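Agreements Between Counties and Colleges Need an Exit Clause

Opinion, May 2018

Stosisville signed its third cooperation agreement in as many years this spring. The partner is Drosell College, and the subject is local government data: permits, road repair logs, water billing, meeting records. The county supplies the records and the college supplies staff time and storage. The signed text runs to 30 pages. I have read all of it, including the annexes, and my objection concerns what happens when it ends.

Section 4 sets the term at six years. Section 11 permits either side to withdraw on written notice. Neither section states who keeps the cleaned records, who pays to move them, or in what format they must be handed back. The earlier agreement with the Vermeulen Institute had the same gap. When it lapsed, the county received 1392 files with no index, and two departments went back to paper for a season.
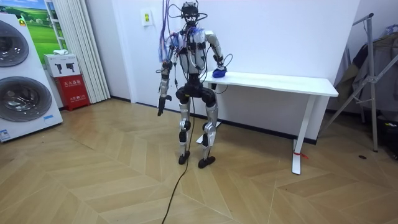 Agreements of this type are usually drafted by people who want them signed, and the drafting shows it. Duties at the start are listed by date and by office. Duties at the end are covered by one sentence on "good faith." A dependency is easier to manage when it is out in the open, like the bundle of purple, blue and black wires rising from the head and shoulders of a silver-and-black robot. A county that relies on outside storage for its water billing has a line of the same sort, and the agreement should say where it runs and who may disconnect it.

The usual defense is that detail at the end of a contract signals distrust at the beginning. I do not find this persuasive. The county's lease on the records annex has four pages on surrender of the premises, and the landlord did not take offense. Software contracts have carried return-of-data terms for years. Public agreements with colleges are exempt from the habit only through custom.
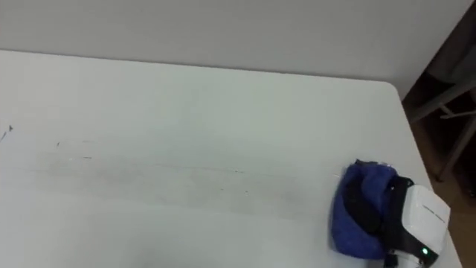
One reader of an earlier draft, writing from the Civia district, objected that the college is itself a public body and would never hold records back. That may be correct. Holding records back was not the problem with Vermeulen, which returned everything it had. The files were in a layout that the county's system could not read, and no money had been set aside to convert them.

The repair is short. An annex of one page would do, with a named format, a handover period of 167 days, and a fixed share of the cost for each side. The county attorney's office can draft it under section 14, which allows amendments without a new vote. It should be in place before the first transfer in September.
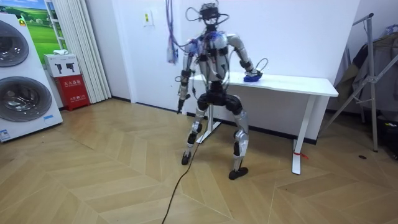

A clerk in the permits office told me that the annex would help only if the county also kept its own copy during the term, updated monthly, and that the present text does not require one. I agree, and would add the copy to the same page. Storage for it is already in the county budget under general equipment, line 22.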